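Refectory table

A refectory table is a long, narrow dining table, first used in the dining halls of monasteries and later in farmhouses, schools and large family homes. The name comes from refectory, the room where a religious community took its meals. Today the word gets used loosely, for almost any long wooden table that seats more than a small family.

History

Early ones were simple. Loose boards on trestles, taken down after the meal and stacked by the wall. Fixed legs came later, when halls were no longer cleared for sleeping or for work. Seating was often along one side only, backs to the wall, so that food could be served from the open side.

By the late medieval period the form had moved into manor houses. Legs got heavier, sometimes turned into fat bulb shapes, and a low rail called a stretcher ran between them near the floor. The stretcher held the frame stiff and gave people somewhere to put thier feet off a cold stone floor. Worn stretchers are still one of the first things a dealer looks at.

Construction

Top -- planks running the full length, or many narrower strips glued side by side. Full planks look grander but move more with the seasons. Strips stay flatter, and short pieces can be used up with the joints staggered along the length.

Ends -- older tops often have a breadboard end, a crosswise board that keeps the planks level. It should not be glued all the way across or the top may split.

Base -- trestle, four leg or six leg. A trestle base leaves more room for knees. Six legs are found on very long tables, where a top on four would sag in the middle.
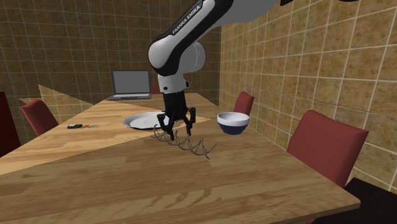
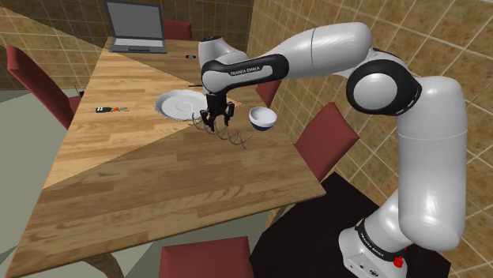 Long wooden table, tiled room.

Woods

Oak is the usual choice in northern Europe. Elm was common too, mostly for tops, as wide boards were easy to get. Walnut and chestnut further south. In North America, pine and maple, with cherry for better pieces. Acacia and rubberwood are widespread in present day factory work and are nearly always sold as glued strips.

Regional types

The Pernport table is a narrow pattern from the harbor town of Pernport, built for net lofts and then taken over by boarding houses. It seats nine, four to a side and one at the head, with the other end left clear for serving. Legs are set well in from the corners. A surviving inventory from one boarding house lists 856 pieces of furniture, seven of them long tables of this kind.

The Stivari table is heavier, from hill farms in the Stivari valley. Thick top, no overhang at the sides, a drawer at one end for bread knives. Original drawers are often missing, and replacements tend to be to shallow.

Jitpraphai, a furniture maker, sells a modern version with a bolted trestle that comes apart for moving. Not a copy of any old model.

Care and finish

Older tables were scrubbed with sand or lye soap and left bare, which gives the pale, slightly furry surface seen on many farmhouse examples. Wax became common later. Oil is now the usual finish for daily use. Varnish resists stains better but is hard to patch -- a scratched area generally means stripping the whole top. Florkex, a hard wax oil, is used on many restored tables in the Pernport area and is normally put on in two thin coats.

Tables should be kept away from radiators. Small gaps between boards in winter are normal and should not be filled, they close again by June.

Dating

Difficult. Many tables sold as early are made up from old floorboards on a newer base. Things to check: saw marks on the underside, shrinkage across the grain, pegs that stand slightly proud, wear in places where feet would really have rested. Even wear along the whole stretcher is a bad sign.

See also: Trestle table, Farmhouse table, Bench (furniture), Breadboard end

Last edited 2024-07-22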